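The second album from Pellia was supposed to be finished in March. The singer, who records alone under that name and would like it kept that way, says she had all the songs by then and had already booked the mastering. Then she played the rough mixes in her car and went back and started over.

"They were fine," she says. "I'd made them sound like the first record because people liked the first record. I drove out to the lake and back and I couldn't remember how track four went. I wrote it and I couldn't remember it."

The new version is called Madigan, after the street where she lived when she was learning guitar. It has 8 songs on it, two fewer than the March version, and only three of the originals made it across. She recorded most of it in her sister's dining room with the rug pulled up.

We talked over the phone at 9 in the morning, which she said was late for her. She works an early shift at a bakery supply warehouse and writes in the afternoons.
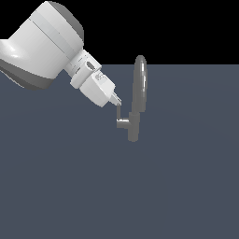

Words by the Clavedia music desk
Filed under: Interviews, New Albums

The first thing you hear on Madigan is a pump organ. It belonged to a church that was closing, and she bought it for less than it cost to move. Two of the keys don't sound. She wrote around them at first and later quit trying to.

"There's a gap in the melody on the opener where a note should be," she says. "A friend told me I should patch it in with a keyboard. I did that, and it was correct, and I took it out again."

Her voice is lower on this one. On the debut she sang near the top of her range on nearly every song, and she says touring it was hard on her. By the end of the run she was moving songs down a step or two before each show and hoping the bass player had read the text message.

"I thought that high voice was my real voice," she says. "Then I got a cold in Ohio and had to do the whole set down low, and a woman at the merch table said it was the first time she'd caught all the words."

The words matter more here. "Ullater," the longest song, runs through a single afternoon of cleaning out a garage with a parent, and there's no chorus. She wrote it in one sitting and has been asked several times what the title means. It's the name of a town she made up as a kid, and she used to draw maps of it on the backs of envelopes. She still has a few of them. One is on the inside sleeve of the vinyl.

The pressing is small, 2000 copies, and she is paying for it herself. The label that put out the first album wanted the March version. She doesn't sound angry when she talks about that.

"They'd heard one record and I handed them a different one. I'd have been confused too. They gave me the tapes back without a fight, and I know people who can't say that."

The first album sold 1172 copies on vinyl, a figure she knows because she mailed most of them. She kept the post office receipts in a shoebox for taxes and hasn't thrown them out.

She'll play 4 shows for this one, all within a day's drive, with a drummer and the same bass player. The organ stays home. She has been working out those parts on guitar, and says the opener is the one giving her trouble.

"I keep playing the missing note," she says. "My hand just goes there."

Madigan is out next month on vinyl and download.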